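Cuaderno de taller — mesa de la cocinita
6 de agosto

Mesa blanca montada con el juego de cocina: sartén negra, espátula verde de ranuras, escurridor, plato lila y la comida pequeña. El bote de kétchup va boca abajo, con el tapón hacia nosotros si está en el escurridor. Apunto cómo queda todo para poder repetirlo mañana.

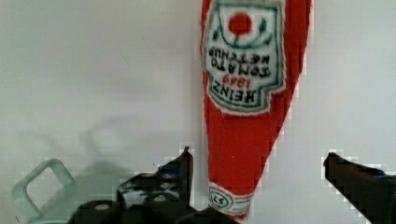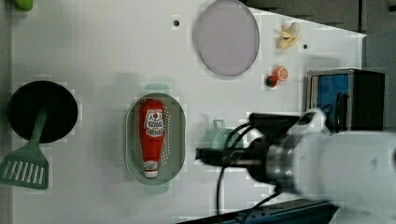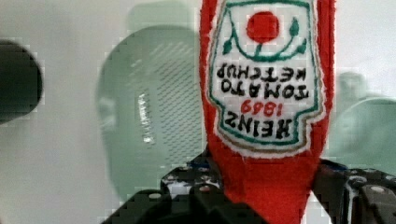 Colocación

Escurridor a la izquierda del centro, entre la sartén y la zona de la comida. La espátula, cruzada sobre la sartén. El plato arriba, casi en el borde. El plátano a la derecha del plato y, debajo, la rodaja de cítrico con la pieza redonda rojo oscuro al lado.
El aparato tipo tostadora se queda en el lado derecho. Demetrio Manzano prefiere tenerlo más al centro; lo hablamos el viernes.

Bote de kétchup

Es el de tela, con la etiqueta Heinz bordada. El bordado tiene puntadas gruesas y algo irregulares, y la tela suelta pelusa. Pasar el rodillo antes de cada montaje, sin frotar la etiqueta.
Para lavarlo: a mano, 300 ml de agua tibia y unas gotas de jabón neutro, secar de pie sobre una toalla. No meterlo en la secadora. En enero metimos otro peluche y el relleno se hizo bolas.
Mirar las costuras de la base una vez por semana. Si se abre algún punto, hilo rojo del cajón de Tejada, que el de la caja general es más oscuro — se nota bastante.

Resto de piezas

Escurridor: repasar los agujeros con un cepillo seco, se queda pelusa dentro.
Sartén y plato: paño húmedo, sin alcohol.
Plátano: guardarlo aparte, que los gajos de piel no queden aplastados.
Mesa: paño de microfibra. Los agujeros de arriba, con aire.

Guardado

Todo va a la caja Navon, balda 2, etiqueta 2720. El bote encima, nunca debajo de la sartén. La tapa cierra mal si la espátula va en diagonal, ponerla a lo largo.

Pendiente

Pedir a Damimis una segunda rodaja. Presupuesto para reposición: hasta 500 euros, contando los portes.
Preguntar en Flargate si tienen el mismo plato en otro color.
Cambiar la etiqueta de la caja, ya no se lee bien.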